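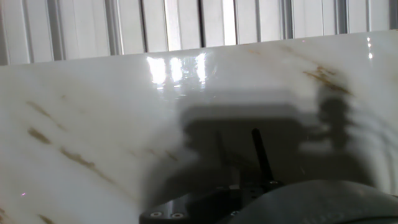
Vitel abre su taller de robótica a vecinos, estudiantes y empresas

Vuselden, 25/06/2019 - El taller de robótica de Vitel celebró su primera jornada de puertas abiertas, y la respuesta superó todo lo que esperaba el equipo. Las 100 plazas previstas se agotaron antes de cerrar el plazo de inscripción y se recibieron 292 solicitudes en total, así que ya se prepara una segunda edición para septiembre.

La jornada, organizada junto con la distribuidora Disteo y la ingeniería Eklund, se repartió en 3 turnos de visita. En cada uno, los asistentes pudieron acercarse a la zona de brazos robóticos, conocer a las personas que los programan y asistir a una demostración de 30 minutos dedicada a un asunto que parece sencillo y que da muchísimo trabajo: acercar una pinza a una herramienta corriente, de las que hay en cualquier taller, y agarrarla bien.

La elección fue deliberada. Un sargento, con su arco, su husillo y su barra deslizante, no tiene un lado evidente por el que cogerlo. Pesa más por una parte que por otra, cambia de forma según lo abierto que esté y, tumbado sobre la mesa, deja poco espacio para los dedos de la pinza. Quien lo ha usado en casa lo levanta sin pensar, pero para un robot cada una de esas cosas es una decisión - por dónde entrar, con qué ángulo, a qué altura cerrar - y el público lo entendió enseguida. ¡Hubo quien pidió ver el acercamiento desde los dos lados de la mesa!

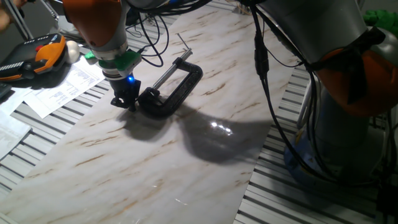
También despertó mucha curiosidad la superficie de trabajo. El equipo explicó que los fondos brillantes y veteados complican la tarea de las cámaras, porque los reflejos y las sombras del propio brazo se mezclan con el dibujo de la superficie. Un fondo liso y mate sería más cómodo, pero las encimeras, los suelos y los bancos de trabajo del mundo real rara vez lo son, y en Vitel prefieren ensayar con las dificultades puestas desde el principio.

Las preguntas ocuparon buena parte de cada turno. Los estudiantes de formación profesional se interesaron por la consola de programación y por los estudios que hacen falta para trabajar con ella; varias empresas de la comarca quisieron saber cómo se adapta una pinza a piezas de series cortas, y los más pequeños preguntaron si el robot se cansa. Eklund aprovechó el final de cada visita para hablar del cableado y de la fijación de los brazos a las mesas ranuradas, una parte del oficio poco vistosa que entusiasmó a más de uno.

«Nos hemos quedado con ganas de más. Enseñar lo que hacemos, con el robot delante y la gente preguntando, es de lo mejor que nos ha pasado este año», señalan desde el equipo de Vitel.

La segunda jornada mantendrá el mismo formato, con entrada gratuita e inscripción previa. Las personas que se quedaron sin plaza tendrán preferencia y recibirán un correo con los horarios. Los centros educativos de Vuselden podrán reservar visitas para grupos completos.

Sobre Vitel
Vitel desarrolla aplicaciones de manipulación robótica para talleres y pequeñas industrias. Tiene su sede en Vuselden.

Contacto de prensa: departamento de comunicación de Vitel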